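The Cube Trick
What a simulated grasp can and can't tell us
19 April 2022

Every few months a lab announces that its robot has learned to handle objects without ever touching one. The latest is Ritetti, a training method from a group at Woststead, and its test piece is a rendered cube with numbers on its faces.

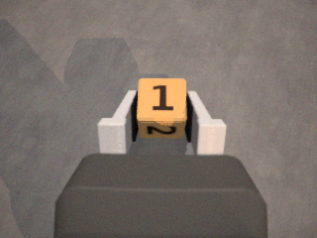
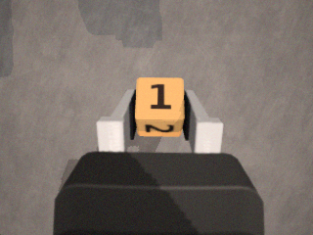
The idea is simple enough. Train the gripper entirely in simulation, keep changing the lighting so the software can't lean on any one look, then move the whole thing to real hardware and hope. The paper says the policy handled 114 of 226 trials on a physical arm. The press release called this "robust." I make it a hair over half.

To be fair, the method it replaces did worse, and the authors are open about that. What bothers me is how a success gets counted. A trial passes if the cube is still between the fingers after 6 seconds. Turning it to a chosen number, the part everybody got excited about in December, is a separate test, and that one was run only 20 times. You can't say much from 20 tries, and the paper's own error bars say so if you read as far as the appendix.

Then there's the cube. It's a friendly shape for two parallel fingers. A rival team at Alaoui uses a box of kitchen odds and ends, and its scores look terrible next to Ritetti's, which tells you more about spoons than about software.

I asked the Woststead group whether they had tried anything soft or lopsided. They said it was planned. Cadevberg, the company paying for part of the work, already has warehouse picking on its website. I'd want to see a bag of oranges first, and the failures along with it.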